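Practical 4: Comparing grippers on soft and awkward goods

Handout for the Karkadbridge short course in applied robotics
Revised 11/09/2018
Notes by Catarina Patrício

Before you come to the lab

Please read as far as the heading "The score sheet" before your session. The rest you can read with the kit in front of you. I've kept the maths to a minimum this time (you had plenty of it in Practical 3) and there's more about handling, looking and writing things down. I love this practical. Groceries are a wonderful test for a gripper: cheap, never the same twice, and everybody already knows what a badly treated tomato looks like.

What we are comparing

Two hands, both made to fit the same wrist plate. The Kostodden hand has jointed fingers that can close separately. The Magalhães hand is a simpler affair with two wide pads and one motor, and it is a good deal quicker to set up. Both are driven from the Stidico controller, so the commands you type are the same for either and so is the log format. That makes life easier, but be careful: a closing value of 200 doesn't mean the same squeeze on both hands. It is a motor setting. Nothing in the controller turns it into a force for you, and you will need the small table you made with the load cell last week.

In the shop layout the job is simple to say. One arm steadies the basket and the other picks from the crates. Potatoes sit next door to the leafy vegetables, and the two ask for quite different things from a hand. A potato is firm and forgives you nearly anything, but its neighbours roll about as soon as you take it. A long leafy head has a stiff end and a floppy end, and if you take hold of the wrong one it swings.

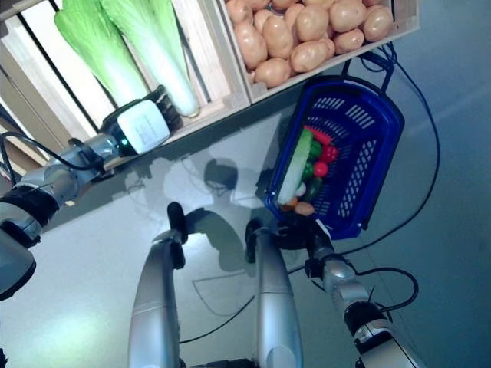
Magalhães pads would beat jointed fingers on the potatoes every time, according to Tomé, and he would sooner have a fast dull hand than a clever slow one if the shop has to be served before lunch. Fair point! Over the whole March run the pads were quicker on every round item we tried, and I'd encourage each group to argue his side at least once in the write-up. Where I part company with him is the mixed basket. Once there's something bulky along one wall, the pads need more room to open and let go than the basket can give them, and you end up dropping things from higher than you'd like.

The approach

Come in from the stalk end. This matters more than your choice of hand. The white part of a cabbage stands up to a firm hold, while the leaves tear and, worse for us, they give way so gradually that the motor current hardly changes. You can be crushing a leaf and see a perfectly calm graph.

Set the speed low for the last part of the reach. Students always want to slow down the whole move, and it makes for a very long afternoon. The long swing from the basket to the crate can be brisk. Only the final stretch needs care, and the Stidico script has a separate line for it, called last_leg, which you can change without touching the rest.

Watch the other arm as well. It has one duty, holding the basket, and people forget it is there. If the picking arm brushes the rim, the holding arm pushes back, and you will see a bump in both logs at the same moment. Mark these bumps. They are the most interesting thing in the whole data set, in my opinion, and in the March run we threw most of them away as noise.

Holding and lifting

After the fingers close, wait before you lift. The default pause is short. Try it as it stands, then double it, and compare. On the Kostodden hand the fingers settle one after another, and with a thick stalk you can sometimes hear the last one arrive. Lift too early and the load is carried by whichever fingers got there first.
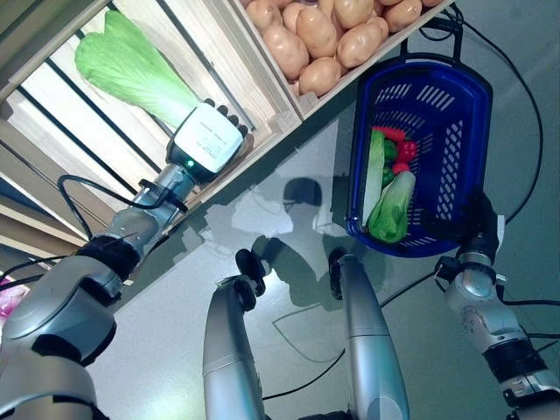
During the lift, keep the wrist angle fixed to begin with. I know it is tempting to turn the cabbage so that it will lie neatly in the basket, and a good plan does just that, but a turn during the lift mixes up two effects. If the stalk slips you won't know whether the grip was weak or the turn was too quick. Do the straight lift first, get a clean log, then add the turn.

One more word on slip. Neither hand has a slip sensor. We judge it from the wrist camera, by picking a mark on the vegetable and seeing if it moves against the fingers. A cut edge or a dark spot works well. A plain green leaf is hopeless.

Steps for the session

1. Check that the closing value is at its lowest before you power the hand. Say it aloud to your partner.

2. Run the reach with no grip, three times, and watch from the side. If the hand wanders between runs, stop and call me over.

3. Choose your items. You need one firm and round, one long and leafy, and one of your own choice. Peppers are great fun, being hollow, and they show up a heavy grip at once.

4. Bring the hand up to the rack and look through the wrist camera before you close on anything. Move the lamp if the slats come out too bright. You want to be able to tell a shadow from a gap between two slats, and an overexposed view will fool you as well as the software.
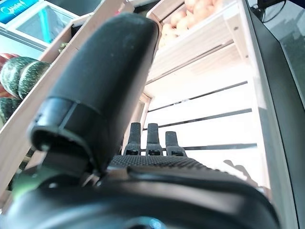

5. Close in small steps from 18 upwards and note the value at which the item first lifts clear. Write that down even if it looks silly.

6. Carry on up to the value where you first see damage. The space between these two numbers is your working range, and it is what we are really after.

7. Swap hands and repeat with fresh items. A bruised pepper from step 6 is no use to the next hand.

The score sheet

Each attempt gets one line: hand, item, closing value, pause, result, and a remark. Please do fill in the remark. In the March run we logged 176 attempts, and 47 of them ended in a drop or a visible mark, but the sheets with no remarks couldn't tell us which it was. "Leaf caught on rim" is a splendid remark. "Failed" is not much help to anybody.

Leave the sheets in the tray by the door, with the logs saved under your group letter.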